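Furnishing an upstairs office with an open drop – rail or glass?

dulline_desk
We're moving 7 of us onto the upper level at Brerby in February. Wood-plank floor, white walls, metal railing round the opening to the floor below. I want mesh chairs and pale wooden desks. My colleague says the railing makes it noisy and wants glass panels fitted. Same sort of layout as this: 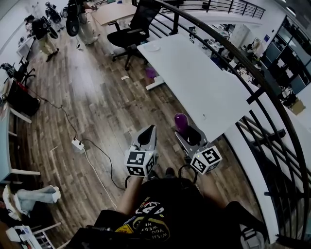
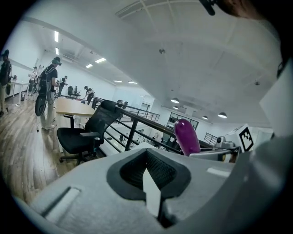
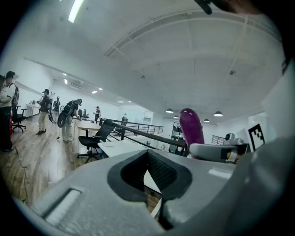
The glass quote from Lo Presti came to £3224, and that's before fitting. Has anyone gone without?

firnik
We have an open rail and never bothered with glass. Phone calls carry downstairs, but you get used to it. Spend the money on chairs. Ours are mesh and fine after 2 years.

plankfloor
Disagree. I sat by a rail like that and heard every meeting below. Also, pens roll off desks and go straight through the bars. Get the glass.

firnik
Then don't put desks against the rail. Leave it as a walkway.

dulline_desk
There isn't room for a walkway and 7 desks. Could do one shared table near the rail – for short jobs only.

plankfloor
Better than desks. Put felt pads on the chairs or castor cups on whatever doesn't need to move. A dark floor shows every scratch.

quietcorner
We paid £495 for two acoustic screens and they helped a bit. I'd try that before glass.

firnik
Screens will block the light, though.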